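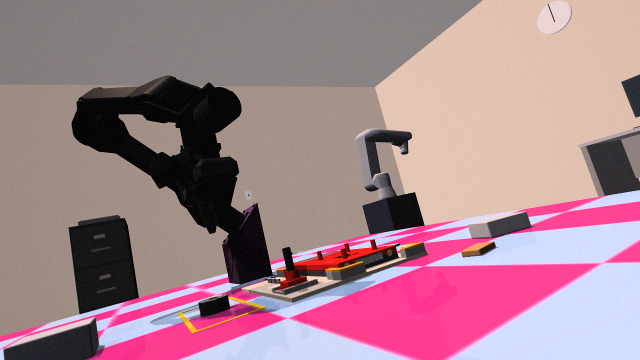 Flarnine Watch-Along Set for Elimination Shows

Maker: Brokis
Sold by: Slaoui
Edition: Second
Players: 3 to 8
Language of cards and rules: English
Status: In stock

Flarnine is a prediction game played alongside any TV show where people live in a house, camp or villa and get voted out. Players pick who they think will be nominated, who will go home and what will happen in the episode, and they score points when they turn out to be right. It works with daily shows and weekly shows. You don't need a subscription, a phone or the same taste in contestants.

The set is not tied to one program. The contestant tiles are blank, and you write in the names of whoever is in the house this season. When the season is over you wipe the tiles and start again with a different show.

What's in the box

Folding house board
Blank contestant tiles, wipe-clean
202 event cards
Secret ballots, 300 sheets in tear-off pads
Ballot box with slot, supplied flat
Score track and player markers
Two wipe-off pens
Rule booklet and one-page quick start

Refill ballots are sold separately. The tiles will take most wipe-off pens, but permanent marker will stain them and can't be cleaned off. Stains from permanent marker aren't covered as a fault.

How a season is played

Before the first episode, write one contestant's name on each tile and put all the tiles in the Living Room area of the board. Each player then secretly writes down the contestant they think will win the whole season. That ballot is folded, marked with the player's initial and left in the box until the finale. It can be changed once, at the halfway point, for a penalty.

Before each episode every player draws event cards and keeps three. The cards name things that tend to happen on this kind of show: two people who were fighting make up over food, someone is told off for sleeping in the daytime, a captain is accused of playing favorites, the host reads out something a housemate said behind another housemate's back. If the thing on your card happens during the episode, call it out and lay the card down. The other players have to agree. If they don't, the group votes, and a tied vote goes against the player making the call.

When nominations are announced, move the nominated tiles to the Danger area. All players now fill in an elimination ballot. Ballots have to be in the box before the host starts the elimination segment. The rule booklet defines this as the moment the host first addresses the nominated contestants as a group, and it's worth reading that page out loud the first time you play. Most arguments start there.

After the result, open the box and score. A correct elimination is worth more when fewer players picked it, so going along with everyone else is safe but slow. The first player to reach 100 points takes the season lead and holds the house key marker. Play continues to the finale, where the sealed winner ballots are opened and the big bonus is paid.

If an episode ends with no elimination, the ballots are kept and carried over.

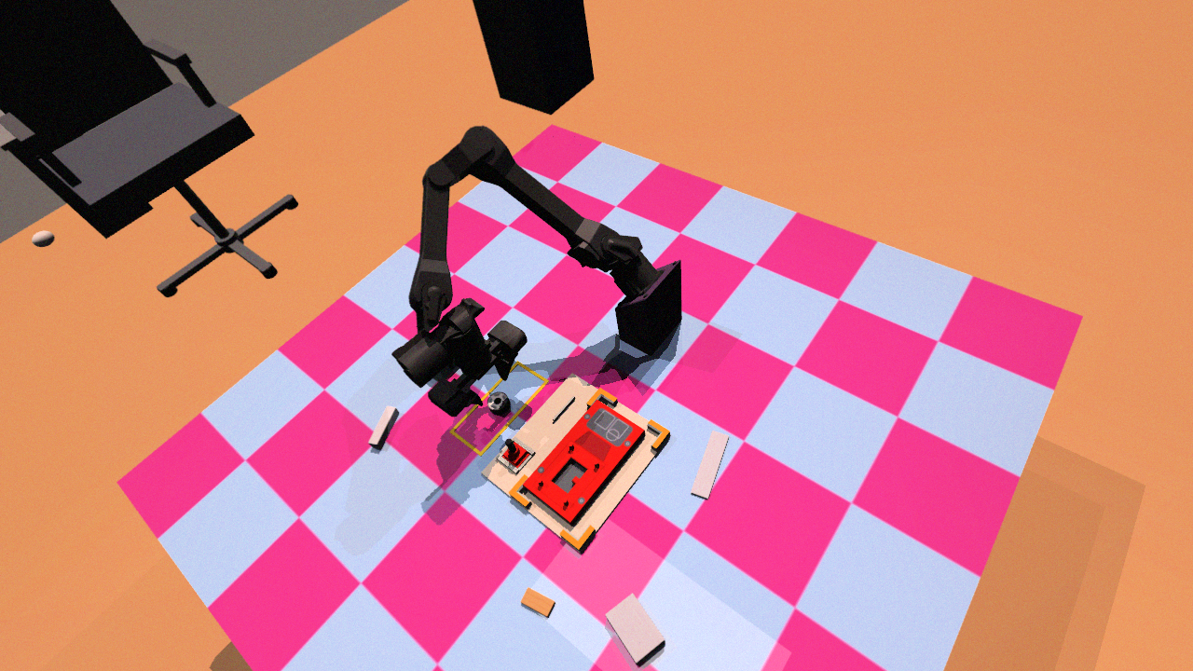 Players may add to their earlier pick but may not take it back. This rule also covers the fake-out exit, where a contestant walks out of the door and turns up in a secret room the next night. For scoring, a contestant in a secret room counts as still in the house. Put the tile in the Upstairs area so that it can still be picked later.

Walk-outs and removals are handled differently. If a contestant leaves for medical reasons, quits or is thrown out for breaking the rules, nobody scores for that exit and the tile goes in the tray. Any player who had that contestant as their sealed winner may write a new one with no penalty.

Late arrivals get a new tile when they come through the door. Players who want to switch their winner pick to the newcomer can do it that same evening, at half the usual penalty.

What changed in the second edition

The first edition was written for weekly shows only. On a daily show the scores ran away after a couple of weeks, and whoever had a good start usually stayed in front. Brokis reworked the points in August. The changes are:

Event cards now score once per week each, however many times the event happens.
The bonus for a correct nomination has been cut.
A trailing player may swap one event card after the first ad break.
The ballot box has a wider slot. The old one tore the paper.
Some event cards that depended on a live studio audience have been dropped, and others have taken their place.

Owners of the first edition can buy the new rule booklet on its own. The old event cards can be used with the new rules, but don't mix the two decks. The backs are a slightly different shade and players will notice.

Scoring with Naveck

Naveck is an optional printed score ledger made for Flarnine. It has a page for each week, a column for each player and space for notes on what happened in the episode. Some groups use it to settle who said what, and some just like having a record of the season. It is sold separately and isn't needed to play. The score track in the box does the same job for the current season, but once you wipe it, the scores are gone.

The ledger holds more than 300 entries. A group following one daily show will normally get through a season without running out of pages. Groups that follow two shows at once should get one ledger for each. The pages are numbered, and flipping back and forth between shows gets confusing.

Playing with people in different houses

Flarnine was made for people in one room, but it can be played apart. One player keeps the board and reads out the results. The others send their ballots as messages before the elimination segment. The time on the message decides whether a ballot counts. Event cards have to be dealt by the board keeper, which means that one player will know everyone's cards. The booklet has a version for this in which the board keeper plays without event cards and gets a small fixed score each week.

If members of the group watch at different times, agree on a cut-off. Most shows have their results all over the internet within minutes of the broadcast -- sometimes before it, when the filming is done a day ahead. The booklet asks players to stay off fan pages and news sites on elimination days. There is no way to enforce this. A player who admits to having seen a spoiler sits out the elimination ballot for that episode and can still score with event cards.

Which shows it suits

Any show with regular nominations and exits will work. Shows with a host who confronts the contestants on a weekend episode get the most out of the event cards, as a large part of the deck is about what hosts do. Dance and singing contests can be played with the elimination ballots alone. Dating shows are more difficult. Couples leave together on many of them, and the rules only say to treat a couple as one tile, which falls apart as soon as they swap partners. Cooking contests are fine.

What buyers say

Reviews for the set are mostly good, and the complaints are mostly about the pens, which are thin and dry out if the cap is left off. Several people mention that the game made them sit through episodes they would otherwise have skipped.

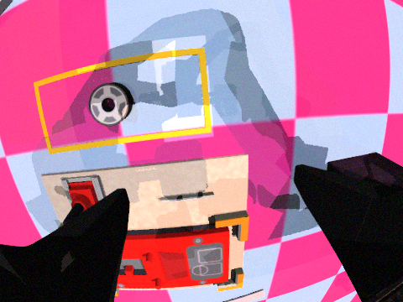
One reviewer wrote that the event cards were the best part for her family, but that the card for "host loses patience" came up so often on their show that they took it out of the deck. She added that her father had won the season without ever learning the contestants' names, and she would have liked a rule against that.

Another buyer said the quick start page leaves out what to do in a double elimination, and that it took a while to find the answer in the full booklet. It's under Special Exits: each player names two contestants, and each correct name is scored on its own.

Care and storage

Wipe the tiles with a dry cloth after each season. Ink left on for months may need a damp cloth and a bit of rubbing. Don't use solvent cleaners on the board. The ballot box folds flat along the same creases it came with and goes in the bottom of the box, under the tray. Ballots can be recycled with ordinary paper.

Delivery and returns

Slaoui ships the set in its own outer carton. Orders placed by Wed 10 December go out before the holiday break. Later orders are packed when the warehouse opens again. Naveck ledgers and refill ballots ordered at the same time go in the same parcel.

Unopened sets can be returned for a full refund. Opened sets can be returned if something is missing or damaged. If a single part is missing -- a pen, a marker, one of the pads -- write to us with the order number and we'll send the part. You can keep the rest of the set in the meantime.

Also available

Flarnine refill ballots, 300 sheets
Flarnine spare contestant tiles, blank
Flarnine second edition rule booklet
Naveck season ledger
Replacement wipe-off pens, pair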